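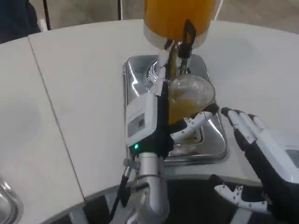

According to Valtteri Peltonen, we should allow one litre of soft drink per guest and forget about anything fancier. I'm not so sure, and the caterer says something different again, so I'd like to hear from people who have done this.

It's my parents' anniversary lunch in March. We have 128 people coming, 12.30 to 5pm, in a function room with its own kitchen. The quote from Pledero is £2,465 for food, staff and crockery. Soft drinks are extra. They want another £3.50 a head for unlimited juice and water, or we can bring our own and hire dispensers and glasses from Plultarent.

There will be 28 children. Wine is sorted, two cases of red and three of white, and my uncle is bringing beer for himself and anyone who wants it. A lot of the older guests won't drink at all.

How much juice should I buy if we do it ourselves? And is it worth the bother compared with paying the caterer?

Posted by hallway_kate

marrowman
A litre each is too much for a lunch unless it's hot. I'd go for half a litre of juice or squash per person and put jugs of tap water on every table. For 128 that is 64 litres, so call it 64 one-litre cartons. Mix of orange and apple, more orange. Supermarket own brand is fine once it's cold.

Buy it somewhere that takes back unopened cartons and keep the receipt. We did my daughter's christening that way and took a boot full back.

Things people run out of are ice and glasses. Order more glasses than guests, as they put one down and get another. Check whether the hire firm wants them back washed. Some charge extra if you send them back dirty.

Turunen
Just pay the caterer. Life is too short.

b_pettifer
I'd want to know what "unlimited" covers before deciding. At £3.50 a head you would be paying £448, and that's a lot for juice and water. Ask:
- do the children count at full price
- are glasses and ice included
- who refills and clears
- does it stop when the meal stops, or run to 5pm

We had a do with Plivel two years ago where unlimited meant until the puddings went out, and after that it was the bar or nothing. If Pledero will do the children for half, that takes £49 off.

If you do it yourselves, you need somebody who isn't a guest to keep topping things up. Two teenagers paid £40 each did it for us and it went fine. Keep the juice table away from the door to the kitchen or there will be a queue in front of the staff all afternoon. Also check the fridge at the venue. Ours was full of the caterer's food when we arrived and we had to leave everything in cool boxes outside.

marrowman
Good point about the fridge. Ring the venue and ask how many shelves you get.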